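4.2 Small fittings and the choice of table

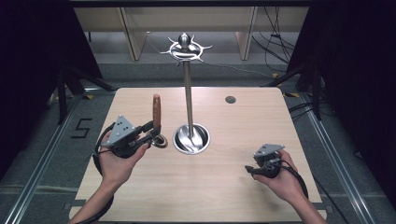 Figure 3. Pale table with rounded corners and a metal stand at its centre.

The previous section dealt with how groups find a seat when they arrive. We now turn to what people do once they are seated, and in particular to whether the furniture affects how long they stay. Earlier work on shared seating has mostly looked at the size of the table and the spacing of the chairs. Much less has been written about the small fittings that stand on a table or are built into it, although these are often the first things a café owner changes.

The observations come from two cafés, Beltham and Druller. Both serve food at midday and hot drinks throughout the day, and both have a mixture of tables for pairs and longer tables meant for sharing. Beltham has loose fittings, such as menu holders and sugar jars, which the staff put out in the morning and clear away at closing time. At Druller several of the tables have a fitting fixed in the middle. We recorded 2,535 visits in all, leaving out people who bought something to take away.

A visit was counted from the moment a person sat down until they left the table for good. Short trips to the counter or the toilets did not end a visit. Where members of a group left at different times, the visit was closed when the last of them got up. This rule makes group visits look slightly longer than they would under the method used by Heo in the earlier part of the project, and the two sets of results should not be compared directly.

Fixed fittings of the kind in Figure 3 have a simple effect on how a table is used. A tall object at the centre divides the surface. Pairs who sat across from each other at such a table tended to move their cups and plates to one side of it, and a good many shifted their chairs so that they were sitting at a corner. Laptop users disliked the arrangement more than anyone else. When other places were free they went elsewhere, and when the room was full they sat at one end with the screen turned away from the middle.

The effect on people who did not know each other was different. Strangers were more willing to share a table with a central fitting than one with a clear top. In interviews several customers said that it gave them "a side". One regular at Druller told us that she would ask to join someone at a divided table but would wait for a place to come free if the table was plain. We had expected loose fittings to work in the same way, but at Beltham people simply pushed the menu holder to the end of the table and treated the whole surface as taken.

Length of stay changed less than choice of seat. Lone visitors stayed around 13 minutes longer at divided tables in the morning, and there was no clear difference in the afternoon. For groups of three or more we found nothing worth reporting. The morning result may have more to do with where the tables are than with what is on them, as two of the divided tables at Druller are beside the front window and are warmer than the rest of the room in February.

Height also seems to matter. Low dishes and trays were treated as part of the meal and moved about freely. Taller objects were left alone even when they were loose, and people reached round them. Kohlhase suggested at the planning stage that anything above the rim of a cup would be read as a boundary, and our notes broadly agree with this, though we did not measure the height of each object and cannot give a figure.

Staff views were mixed. Those at Druller said that fixed fittings made wiping down slower and that crumbs collected round the base. They also said that fewer customers asked to have tables pushed together, which they welcomed during the midday rush. Section 4.3 considers noise and lighting in the same two rooms.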